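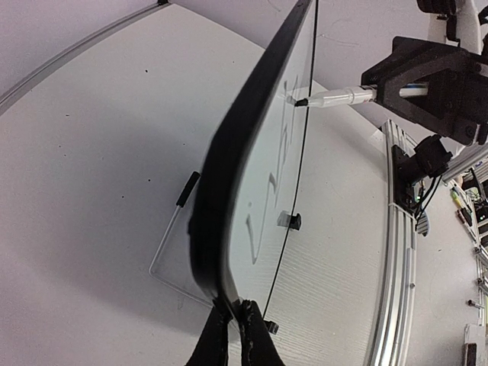 Marker against the whiteboard.

Water and handwashing walk-round, Heltitz health post
Checklist with comments from the last visit

Walked by: Jussara Toledo and Malte Lindemann
Post contact: Cremilda Lopes

What a good visit this was! Heltitz has come on so much, and the comments under each item are there so the other posts can borrow the ideas. Mark each item OK, FIX or STOP. A STOP means the water isn't used for drinking or wound care until someone from the district has been out.

1. Storage tank (600 litres)
Lid fits and is latched: OK
Mesh on the overflow pipe: FIX
Stand level, no movement when pushed: OK
Comment: Lovely clean lid, and the new latch can be worked with one hand. The overflow mesh has a tear near the clip - small, but big enough for a mosquito. Ronaldo Guerra has spare mesh at the Nekari store.

2. Taps and basins
Tap at the entrance: OK
Tap by the treatment room: OK
Soap at both: OK
Comment: 2 taps, both running well, and neither dripped after closing. We were delighted to see the soap on a cord at child height.

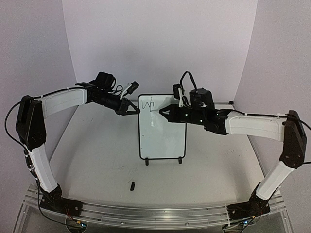
Page last changed: December, by J. Toledo (item 3 comment added)

3. Chlorine
Stock in date: OK
Kept dry and out of sunlight: OK
Dosing spoon kept with the tub: FIX
Comment: The spoon was in the kitchen drawer. Please tie it to the tub, and please don't swap it for a teaspoon. Records for the past 7 days were complete and initialled, with not one gap - brilliant work from the whole morning shift.

4. Drainage
Soakaway clear: OK
No standing water within sight of the building: FIX
Comment: There is a puddle behind the laundry step. A barrow of gravel would probably do it. Two old tyres by the fence were holding water as well, and Malte had them emptied and turned before we'd even finished writing it down.
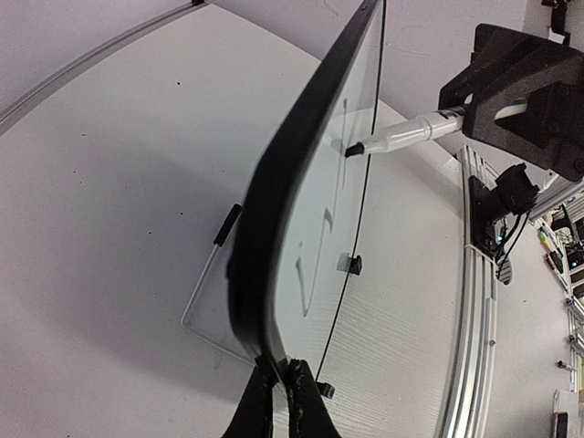
How often should the tank be emptied and scrubbed?
Every 6 months, and again after any repair that involves opening it.

5. Drinking water for patients
Covered container with its own tap: OK
Cups washed between users: OK
Container labelled: FIX
Comment: The label has faded to nothing. Nivaldo Rezende painted the ones at Gemness straight onto the plastic and they look wonderful, so do ask him which paint he used.

6. Latrine handwashing
Water present: OK
Soap present: FIX
Path lit after dark: OK
Comment: Dish empty when we called in the afternoon. Cremilda refilled it on the spot and is adding it to the closing-up round.
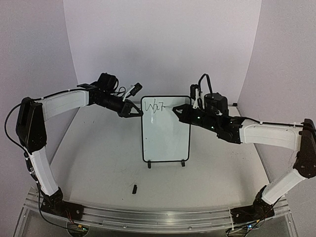
Small upright whiteboard, an arm on either side.

Result: no STOP items. The FIX items go to Ronaldo for parts and to Cremilda for everything else. Copy of this sheet to Lüthi, who are next on the round.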